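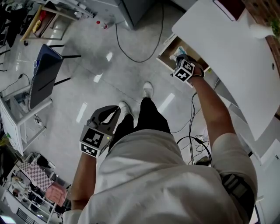

By Shahnaz Jayawardena

Print | E-mail this page

Oberholzer laughs when I ask where anybody should begin with a messy room. "Low down!" she says. "Everyone wants to start with the tabletop, and I always start with the floor and the drawers."

She has been putting rooms in order in Flencombe for three years, and by her own tally she is up to 177 of them. This one is a treat to look around. There's a big white desk against the brick, with flowers on it and a dark red book lying flat, and a silver two-door refrigerator a few steps away.

The desk drawer is her favorite part. "I love a drawer with almost nothing in it," she says, and she means it. "You pull it open, you see the one small blue-and-white thing, you know what you've got. Put twenty things in there and you'll never open it again!"

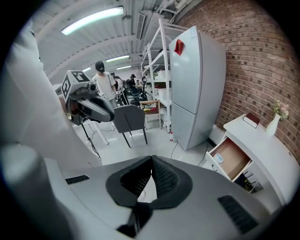

The desk with its drawer open, the refrigerator and the white shelves.

Shelves get a longer speech. She likes the open metal kind, with storage boxes that match (she'd pick white every time), and she wants air left between them. "People buy the boxes first and then go looking for something to fill them. Please don't! Sort for two evenings, then buy two boxes, and see how you get on."

And the small bottle with the red cap, down on the floor by the shelving? "Bottles travel," she says cheerfully. "Give it a spot on the shelf and it'll still travel, but you'll know where to take it back to."

Cables are the job she puts off at home, she admits. Her advice is to do them in the morning, with coffee, one cable at a time from the plug to the other end. She's giving a talk on exactly that in May, and I've already asked her to save me a seat.

E-mail this page | Print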